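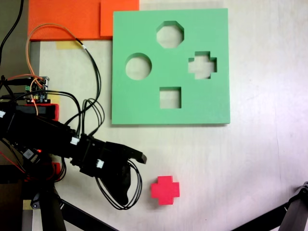

A foam shape-sorter board with its cross-shaped block on the table.

The Case for the Plain Shape Sorter

Early learning centers are under steady pressure to replace simple materials with ones that light up, speak, or keep score. The Flunonthorpe early years service reviewed its playroom shelves in May, and the shape sorter was among the items proposed for retirement. It is the position of this office that the proposal should be declined.

A foam board with four openings asks a child to do something quite demanding. The child must look at a block, look at the board, choose an opening, and turn the block until its sides agree with the sides of the hole. A round opening forgives almost any approach. A square one is less forgiving, and an octagon is easily mistaken for a circle by a child who has not yet learned to look for corners. The cross is the hardest to dismiss as a guess. Its arms must line up, and a small error in turning will leave it sitting on top of the board.

Critics at the Stellau center have argued that children exhaust the activity within a few sessions. Our own experience differs. Staff kept notes on 429 sessions across eight rooms, and the sorter was still being chosen freely late in the year, usually for up to 15 minutes at a time. Older children used the blocks for stamping and tracing, and several rooms reported that the board itself had become a stencil. These uses were not planned by the staff and did not need to be.

There is also the matter of noise and correction. An electronic sorter announces success. A foam one leaves the judgment to the child, who can see and feel whether the block has gone in. We regard this as a real advantage in a room where many children are working at once - and where an adult cannot attend to every table.

The question of wear deserves a fair hearing. Foam dents, edges soften, and blocks go missing. The Luangrath center raised this in its reply, and we accept the point. Replacement foam is inexpensive, however, and a lost block can be cut again from a sheet using the opening as a guide. The 2000 set aside for electronic tables at Breteck would keep every room in the service supplied with foam for years.

We therefore recommend that each room retain at least one plain sorter, stored at child height, with its blocks in the same tray. Rooms that have already sent theirs to storage should ask for them back before the fall term.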